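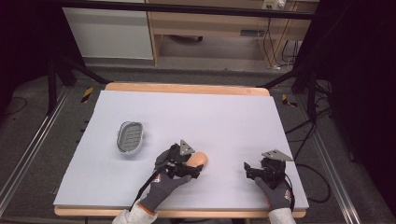
A soap dish is a shallow container or stand that holds a bar of soap between uses. It keeps the bar off the sink, tub or counter and lets water drain away from it. Soap dishes are made from ceramic, glass, metal, wood, stone, rubber and many kinds of plastic. They may be loose, fixed to a wall with screws or adhesive, or molded into the side of a bathtub or washbasin.

Design

Most modern soap dishes have some form of raised surface. Ribs, bars, slots or small pegs hold the bar up so that air can reach the underside. A bar left in standing water takes up moisture and turns soft on the bottom, and it is used up faster.

One-piece dishes have ridges formed in the base. Some slope toward a lip so that water runs into the sink. Two-piece dishes have an outer tray and a slotted insert that lifts out. Water passes through the slots and collects in the tray, which has to be emptied by hand. The two parts are often made in different shades of the same color, and the outline is usually oval or rectangular.

A wall-mounted dish needs no tray if it hangs over a tub or sink. Ceramic ones were commonly set into the tile when the wall was built, sometimes with a bar across the front for a washcloth. Such bars are not meant to carry a person's weight.

Materials

Plastic dishes are light and do not chip. Soap film shows less on light gray and white plastic than on black. Glazed ceramic is heavier and stays in place better, but breaks if dropped on tile. Wooden dishes are usually slatted and need to dry fully between uses. Metal dishes can leave rust marks if the finish wears through, except for stainless steel and brass.

Surfaces

A loose dish should stand on a level surface. Pale matte surfaces do not show water spots as clearly as dark polished ones, though small specks of dirt are easier to see on them.
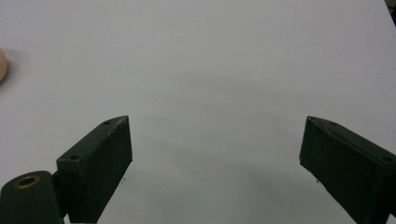

A plain white surface with a matte finish.

Glossy counters show a ring where a wet dish has stood. The ring is mostly dissolved soap and minerals from hard water, and it comes off with warm water and a little vinegar. Vinegar should not be used on marble or limestone.

Sizes

There is no common standard. The Vinder, a two-piece oval dish sold by the housewares firm Dristach, is 145 millimeters long and 86 millimeters wide. The same firm's Ota is a round dish for guest soaps with a single drain hole in the center. Travel dishes have a lid and are made only slightly larger than the bar. The lid keeps the soap from marking clothes but also traps water, so the bar is best dried before packing.

Cleaning 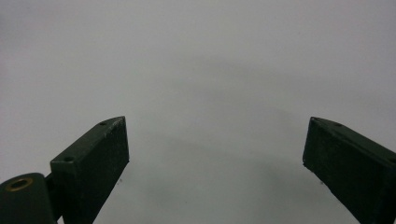

Soap builds up first in the narrow gaps between the bars. An insert can be lifted out and soaked in warm water for several minutes, then brushed along the length of the slots. Most plastic dishes can be washed by hand with dish liquid. Scouring pads dull the finish and leave scratches that hold film.

Collecting

Older soap dishes are collected, mainly pressed glass and transfer-printed ceramic. Covered dishes from washstand sets often had a separate pierced liner, and many survive without it. The collector Hwa-young Ok has cataloged 891 dishes, 60 of them with the original liner.

See also

Soap dispenser
Toothbrush holder
Washstand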